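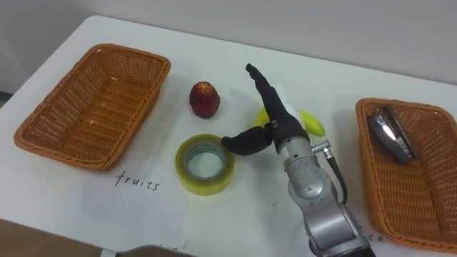 Figure 1. Two-basket sorting task, part way through. Remaining on the table: one red fruit, one banana, one roll of clear tape.

Unit 9: Household and shop-floor chores - where manipulation stands
Lecture notes, revised November 27, 2020
Lecturer: Zodwa Botha

9.1 Scope

Last week covered grasp planning for known parts in fixtures. Unit 9 drops the fixture. The question for the next two lectures is whether a single arm with a multi-fingered hand can do chores that a person does without thinking: clearing a table, putting groceries away, emptying a returns bin, sorting mixed stock.

The short answer is that parts of each chore can be done, at low speed, with a limited set of objects. The longer answer depends on what is counted as the chore.

9.2 The sorting task

The task in Figure 1 is the simplest one we will treat. Fruit goes in the basket on the left, beside the handwritten label. Everything that is not fruit goes in the other. The left basket is still empty of fruit and the right one holds a metallic object. The hand is over one end of the banana.

Break the task into four sub-problems:

(a) Segmentation. Which pixels belong to which object. The hand itself hides part of the workspace during the reach, so an estimate made before the reach has to be carried through it.
(b) Classification. Fruit or other. For common fruit under even lighting, consider this solved for our purposes.
(c) Grasp selection. A rounded fruit, a long curved fruit and a flat-lying tape roll call for three different hand shapes.
(d) Placement. Release over a basket is forgiving. Release onto a shelf or into a divided tray is not, and we return to it in 9.5.

Students tend to put the difficulty in (b). In the bench trials discussed in class, most failures fell under (c).

9.3 Notes on the objects

Tape roll. Lying on its side it presents a low profile. Candidate grasps are a pinch across the outer diameter, or one finger in the core and the thumb outside. The second is stronger but needs clearance between fingertip and table. Clear tape also transmits and reflects light, and depth cameras often return holes or false surfaces for it.

Banana. Easy to detect, easy to bruise. Grasp near the middle of the length. An end grasp gives a large moment at the fingers and the fruit rotates on lift.

Red fruit. Close to a sphere, so approach direction matters little. Grip force does matter, and the usable range narrows as the fruit ripens.

9.4 Rates and reliability

The Grostari bench set used in the labs contains 140 objects. Over 3,000 logged attempts, 537 ended in a drop, a missed grasp or a wrong basket, a failure rate of just under 18 per cent. Median cycle time was 62 seconds per object. An adult does the same pick in two or three.

For a packing line, neither number is acceptable. For a kitchen the cycle time might be tolerated overnight. The failure rate would not be, given that a failure may leave fruit on the floor and the system has no routine for picking it up.

9.5 What is left out

A labelled table with well-separated objects removes clutter, stacking, doors, drawers and people. The Muta and Oravec readings add these back one at a time. Note where the success rate falls fastest in each. In Oravec it is drawers - the handle is found, the pull direction is wrong.

Reading for December: Flanum workbook, chapters 4 and 5. Bring the lab 8 force logs.

Problem 9.1. Write the grasp pose for the tape roll in the table coordinate system for both candidate grasps. State the minimum fingertip clearance for each.

Problem 9.2. Suppose the basket labels are swapped between trials. Which of sub-problems (a) to (d) change, and what does the system need to read?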